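짐볼이 한 달 만에 눈에 띄게 작아졌습니다. 누설 위치를 찾는 방법이 있을까요

작성자: 무릎높이
2021년 8월 15일
분류: 생활용품 > 운동기구 관리

Zatine 짐볼을 6월에 구입해서 책상 의자 대용으로 쓰고 있습니다. 지름 표기는 65cm이고, 처음 공기를 넣었을 때 벽에 대고 잰 값도 65cm였습니다. 지금은 같은 방법으로 재면 60cm가 나옵니다. 앉았을 때 허벅지가 수평보다 아래로 내려가서 허리가 불편합니다.

지금까지 해 본 것은 다음과 같습니다.

- 마개를 뺐다가 다시 끼움. 변화 없음.
- 주방세제를 물에 풀어 마개 주변에 바름. 거품 없음.
- 동봉된 발펌프로 보충. 사흘 뒤 다시 줄어듦.

표면에 육안으로 보이는 구멍은 없습니다. 욕조가 없어서 물에 담가 보는 방법은 쓸 수 없습니다. 누설 위치를 특정하는 다른 방법이 있는지, 아니면 PVC 자체가 늘어나면서 생기는 정상적인 현상인지 알고 싶습니다. 보관 장소는 베란다 쪽 작업방이고 낮에는 덥고 밤에는 에어컨을 켭니다.

답글 3개

Dilwyn Ifans
채택됨

원인을 세 가지로 나누어 순서대로 확인하시면 됩니다. 온도, 재료의 신장, 누설입니다.

1) 온도
밀폐된 공기의 부피는 압력이 일정할 때 절대온도에 비례합니다. 방 온도가 33도에서 25도로 내려가면 절대온도로는 306K에서 298K이므로 부피 감소율은 2.6% 정도이고, 지름으로 환산하면 그 3분의 1인 0.9% 수준입니다. 65cm 볼이면 6mm 안팎입니다. 실제로는 내압도 같이 떨어지므로 값이 조금 달라지지만, 5cm가 줄어든 것을 온도만으로 설명할 수는 없습니다. 측정은 항상 같은 시간, 같은 실내 온도에서 하십시오. 낮에 잰 값과 밤에 잰 값을 비교하면 의미가 없습니다.

2) 신장
연질 PVC는 첫 공기 주입 후 며칠 동안 늘어납니다. 이때 내부 압력이 떨어져 볼이 물렁해지지만 지름이 줄어들지는 않습니다. 물렁한데 지름이 그대로면 신장, 지름까지 줄면 누설로 보는 것이 맞습니다. 다만 앉은 상태의 높이로 비교하면 둘을 구별할 수 없습니다. 반드시 하중이 없는 상태에서 벽과 수직으로 세운 판 사이의 거리를 재야 합니다.

3) 누설
질문하신 경우는 여기에 해당합니다. 세제 거품이 나오지 않은 이유는 내압이 낮은 상태에서 검사했기 때문일 가능성이 큽니다. 절차는 이렇습니다.

가. 표기 지름까지 공기를 채운다. 표기 지름을 넘기지 않는다.
나. 물과 주방세제를 8 대 1로 섞는다. 흔들지 말고 저어서 섞는다. 처음부터 거품이 있으면 판독이 어렵다.
다. 붓이나 스펀지로 마개 둘레에 바르고, 볼 위에 체중의 일부를 싣는다. 다른 사람이 눌러 주면 편하다.
라. 한 곳당 60초 관찰한다. 미세 누설은 큰 거품이 아니라 흰 점이 모인 형태로 나타난다.
마. 마개에 이상이 없으면 접합선을 따라 손바닥 길이씩 옮기며 반복한다.
바. 접합선에도 없으면 바닥과 닿는 면을 확인한다. 의자로 쓰는 볼은 마개 위치가 늘 비슷한 방향을 향하게 되어 같은 면이 계속 쓸린다.

검사 후에는 젖은 수건으로 세제를 닦아 내고 완전히 말리십시오. 세제가 남으면 미끄럽습니다.
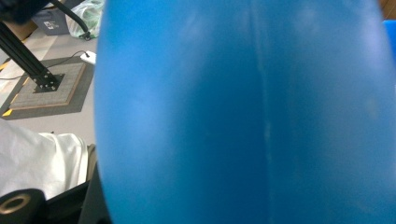 마개 쪽 누설이면 수리가 쉽습니다. 마개의 단이 두 개인 제품은 첫 단까지만 들어간 상태에서도 겉보기에는 잠긴 것처럼 보입니다. 미지근한 물에 마개를 잠시 담가 부드럽게 한 뒤 끝까지 밀어 넣으면 대부분 해결됩니다. 그래도 새면 마개만 교체하십시오. Laltetti에서 나오는 교체용 마개는 직경이 두 종류이니 구멍을 먼저 재고 주문해야 합니다.

접합선이나 바닥면 누설이면 권장은 폐기입니다. PVC용 접착 패치로 막을 수는 있으나 사람이 앉는 용도로는 쓰지 마십시오. 패치 경계에 응력이 몰려 갑자기 터질 수 있습니다. 파열 방지 등급 표시가 있는 제품도 패치를 붙인 뒤에는 그 등급을 믿을 근거가 없습니다.

새벽세탁기

저는 그냥 자전거 펑크 패치 붙여서 2년째 씁니다. 4,000원이면 됩니다. 사포로 살짝 갈고 붙이세요. 앉지는 않고 발 올리는 용도입니다.

 └ Dilwyn Ifans
 자전거 튜브용 본드는 고무용이라 PVC에는 접착력이 떨어집니다. 발을 올리는 정도면 위험은 적겠지만 질문자는 의자로 쓰신다고 했습니다.

Culthorpe점_단골

발펌프도 확인해 보세요. Abou Zeid 펌프를 쓸 때 노즐을 빼고 마개를 꽂는 사이에 빠지는 양이 꽤 많았습니다. 엄지로 막고 바로 꽂는 연습을 하면 차이가 납니다. 사흘 뒤에 줄었다는 걸 보면 이것만의 문제는 아닌 것 같지만 측정 시작점이 정확해야 하니까요. 주입 직후에 한 번, 마개를 꽂은 다음에 한 번 재서 적어 두세요.

 └ 무릎높이 (작성자)
 답변 감사합니다. 나~라 순서대로 다시 해 보니 마개 아래쪽에서 흰 점이 나왔습니다. 마개가 첫 단까지만 들어가 있었습니다. 미지근한 물에 담갔다가 끝까지 넣었고, 지름은 64.5cm에서 시작해서 매일 밤 같은 시간에 재 보겠습니다. 일주일 뒤에 수치 올리겠습니다.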